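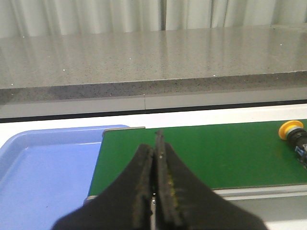 Section 5. Preparing Infused Oils and Vinegars with the Wusska Infuser

5.1 Scope of this section

This section covers the preparation of flavored oils and vinegars in the Wusska countertop infuser, models with the glass vessel and the lift-out herb basket. Cleaning and descaling are covered in Section 9. Users who have the older Rancombe lid, with the fixed valve, should follow the valve instructions printed on the lid itself and disregard step 6 of 5.4.
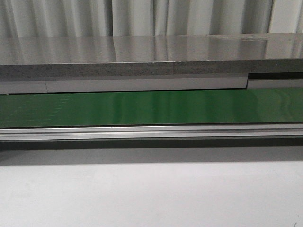
Ecaterina Crăciun
Technical Writer, Kitchen Products

5.2 Before first use

1. Remove all packing material from the vessel, the basket and the lid.
2. Wash the vessel, basket and lid in warm water with a mild dish detergent. Do not wash the heating base.
3. Rinse thoroughly. Detergent residue will affect the taste of the first batch.
4. Dry every part completely with a clean cloth and leave the parts open to the air for one hour. No water should remain under the rim of the basket.
5. Place the heating base on a level surface, away from the sink, and connect it to a grounded outlet.
6. Press the power button once. The indicator shows a steady light when the base is ready.

Note: A faint odor may be noticed the first time the base is heated. It should clear during the first cycle. If it continues into a second cycle, disconnect the base and contact the dealer.

5.3 Choosing ingredients

For oils, select a mild oil that will not hide the flavor of the herbs. Light olive oil, sunflower oil and grapeseed oil are all suitable. Unrefined nut oils should not be heated in the infuser.

Use dried herbs and dried spices only when preparing oils. Dried rosemary, thyme, bay leaf, oregano, fennel seed, black peppercorns and dried chili are recommended. The basket holds up to 31 grams of dried ingredients. Overfilling the basket keeps the oil from moving through it and gives a weak result.

For vinegars, fresh herbs may be used. Wash them, remove any bruised or discolored leaves, and dry them between layers of clean cloth. Tarragon, dill and basil work well with white wine vinegar. Raspberries and other soft fruit may also be used, provided that the fruit is sound and the vinegar has an acidity of at least 5 percent.

CAUTION: Do not place fresh garlic, fresh herbs, fresh peppers, mushrooms or any other moist ingredient in oil. Low-acid ingredients stored in oil can support the growth of harmful bacteria, and the oil may show no change in smell, color or taste. The heating cycle of this appliance does not remove the risk.

5.4 Preparing an infused oil

1. Place the empty vessel on the heating base and turn it clockwise until it locks.
2. Add oil up to the lower line on the vessel. Do not exceed the upper line.
3. Place the dried ingredients in the basket. Crush peppercorns and seeds lightly beforehand. Leave bay leaves whole.
4. Close the basket and lower it slowly into the oil until the handle rests on the rim.
5. Fit the lid with the arrow facing the handle.
6. Turn the lid valve to OPEN. Steam from any trace of moisture must be able to escape.
7. Select OIL and press START. The standard cycle lasts three hours. For dried chili, select the short cycle, as a longer one can make the oil bitter.
8. When the signal sounds, press the power button to turn off the base. Leave the vessel in place until the oil has cooled to room temperature.
9. Lift out the basket and allow it to drain over the vessel. Do not squeeze or press the contents.
10. Pour the oil through a paper filter into a clean, dry bottle and close the bottle tightly.

CAUTION: The vessel and its contents are hot during the cycle and for some time afterward. Do not remove the lid or move the appliance while the cycle is running.

5.5 Preparing an infused vinegar

1. Fit the vessel to the base as described in 5.4, step 1.
2. Pour in the vinegar up to the lower line.
3. Fill the basket loosely with the prepared herbs or fruit and lower it into the vinegar.
4. Fit the lid and turn the valve to CLOSED.
5. Select VINEGAR and press START. The base warms the vinegar gently and then turns itself off.
6. Leave the vessel to stand overnight in a cool room. Taste with a clean spoon and, if a stronger flavor is wanted, allow the vinegar to stand for one more night.
7. Remove the basket, strain the vinegar and bottle it in glass. Use a plastic or plastic-lined cap. Bare metal caps corrode.

Note: A little cloudiness is normal in fruit vinegars. Straining a second time through a paper filter usually improves the appearance.

5.6 Storage

Keep infused oil in the refrigerator and use it within three weeks. The oil may thicken or turn cloudy when cold and will clear again at room temperature. Discard any oil that smells stale, and discard any oil that has been left open on the counter for more than a day.

Keep infused vinegar in a cool, dark cupboard, or in the refrigerator if it was made with fruit. Label each bottle with its contents and the day of preparation.

5.7 Replacement parts

Herb baskets, lid seals and paper filters are supplied through Teixeira dealers. Please give the model number from the underside of the base when ordering. Filters from the Skadent coffee range are of a different size and do not fit the pouring funnel.

Questions concerning the ingredients listed in this section may be addressed in writing to Driss Lamrani, Recipe Testing. Questions concerning the heating base, including any failure of the indicator light, should be directed to the dealer from whom the appliance was purchased.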